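Notebook, student manipulation project, Edham room
November 13, 2021
Entry by V. Stetsiuk. Present: Laine Jaunzems, Duangjai Intarasuk, me. Yetunde Okoro on the phone for the grasp planner part.

Goal today: fruit task for the Bamedness challenge, reach and hover only. Closing on the fruit is next week's job.

Changes since the last entry:
Planner timeout up from 500 ms to 2,000 ms. Laine wanted 4,000. Left it at 2,000 until we see a case that needs more.
Finger current limit unchanged.
Grasotex finger pads still on order, running bare.
Log numbering restarted after the disk swap. First good log is 348.

Duangjai rewrote the approach so the wrist comes in over the desk at constant height and then descends. The old version cut the corner diagonally and we never liked it near the fridge.
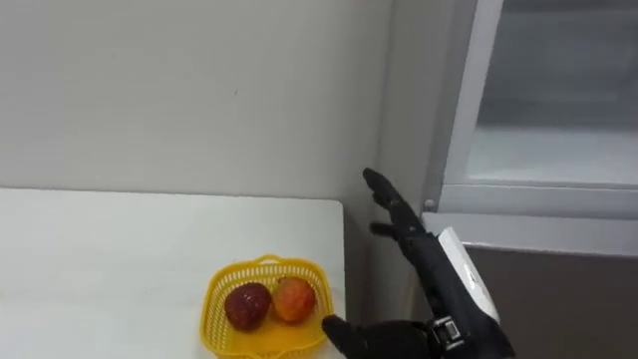
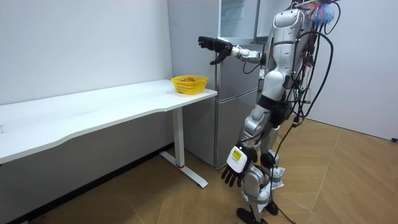
Basket pose is the open problem. The planner takes a fixed pose from the config file, measured in June, and the file assumes the basket is at the middle of the desk. We now keep it at the far right corner by the refrigerator, and the config was edited by hand to match. Yetunde's objection is that any nudge puts the target off by however much we nudged it, and the perforated sides give the depth segmentation a ragged outline, so we can't correct from vision yet. She suggests fitting the rim only. The rim is solid yellow against a white top, so a color threshold should do for a first pass — try that before anything learned.

Second item, cable routing. The bundle hangs from the upper torso past the hip and down the legs. Fine for standing work. I don't want a step command sent with it like that. Laine to clip it higher on the back and leave slack at the shoulder for the reach.

Third, collision model. Duangjai checked the file and the refrigerator is in there as a single box, with the handle left out. Add the handle as its own box with a margin, then rerun the approach offline before the arm moves again.

To do
Rim fit, color threshold: Yetunde
Cable clips: Laine
Handle in collision model: Duangjai
Ask Poul Kárason which fruit the judges will use, and whether two in one basket is allowed: me
Copy log 348 onward to the Chukwu drive: me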